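Parish marks 100 years of its harvest walk

When the bell at Greltodham rang at seven on a wet morning in October, 301 people were already lined up along the church wall. They had come for the harvest walk, which the parish first held 100 years ago to bless the fields between the village and the chapel at Flondesach.
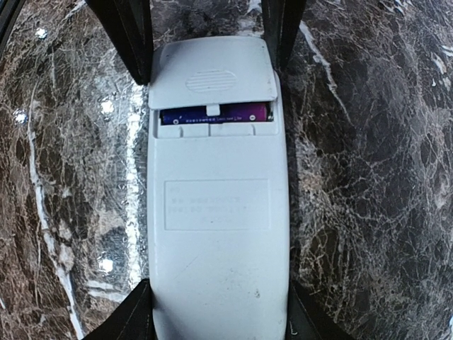
One walker said the singing was what brought people back, and that the sermon could be shorter.

The route has changed since the bypass was built. Walkers now leave by the mill lane and stop three times for prayers, the last at a stone cross where bread is shared. Children from the parish school carry the first loaves.

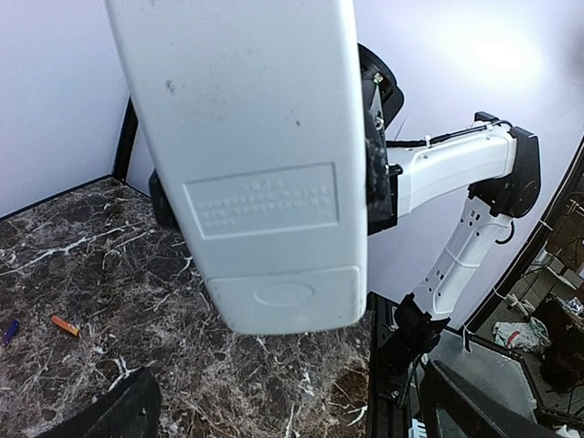

By M. Grabowska
Faith and community

The chapel was close to being shut. Its roof let in rain and it held only two services a year. Parishioners raised some 1,000 pounds towards slates with a run of suppers, and the diocese paid the rest.

A choir of 15 from the Itetti mission sang at the chapel door this year, in two languages. Tea followed in the barn opposite. The collection went to the food bank, and the leftover loaves were taken there the same afternoon.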